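Last updated: November
6 min read

Spring-arm desk lamps: resetting the balance

Spring-arm lamps fail in a predictable way. The bulb gets swapped, the shade gets a few grams heavier or lighter, and the arm starts to drift. Most people respond by tightening every knob until the joints grind. The knobs are there for friction. The springs are there for balance. If the springs are wrong, the knobs wear out doing a job they were never sized for.

I have now been through this on two lamps, one black and one red, and the procedure was the same both times.

First, take the load off. Unplug the lamp, let the bulb cool, and fold the arm to its lowest position. Loosen the knobs a half turn each. Raise the shade to working height and let go slowly with a hand underneath. If it sinks, the springs need more tension or the head needs to be lighter. If it rises, the reverse. Test at three heights, because an arm can hold in the middle and drift at both ends.

Second, weigh the bulb. My old incandescent weighed 40 grams. The LED replacement, a Vusomeck with a finned collar, is heavier by enough to matter at the end of a long arm. I moved the springs one hole outward and the sink was gone at all but the lowest position. I left it there. I never use the lowest position.

Third, clean the pivots. Wipe with a dry cloth, then a cloth with a little alcohol, then nothing. Oil makes a friction joint slip. A previous owner had oiled the black lamp, and I spent more time removing that than on everything else combined.

On bases: a clamp is better if the table edge will take it. The Gruvutow clamp I bought opens wide enough for my bench at home but marks soft wood, so I put a scrap of cork under the jaw. A round weighted base needs no edge at all, but the arm has to lean over the base or the lamp wants to tip at full reach. I keep the elbow back and bring the head forward from there.

On brightness: my bulb is rated at 600 lumens and I find that correct for small parts at close range. I tried a 250 lumen bulb for a month. It was fine for reading and useless for seeing the slot in a small screw. A pale lining in the shade helps. A dark one wastes light, and I would not buy one for bench work.

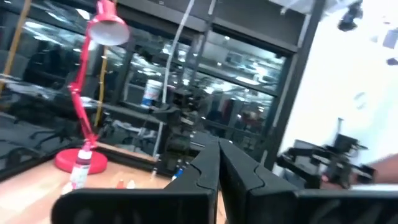

Drumbridge, November

The red lamp stands on a light wood table with a glass-fronted cabinet behind it. Two practical notes on that combination. The tabletop is bright enough to throw glare back at you, so tilt the shade until the reflection falls away from your eyes. The glass shows the ceiling lights whatever you do with the lamp, and I have stopped trying to fix it.

Bottles and caps end up by the base. I put small caps on a square of dark felt when I need to find them again. A marker goes on the side of my writing hand, cap on.

Still to do: replace the cord grommet on the black lamp, and try the lighter Zulu bulb if it comes back in stock. If it does, the springs go back one hole.

14 shares
3 comments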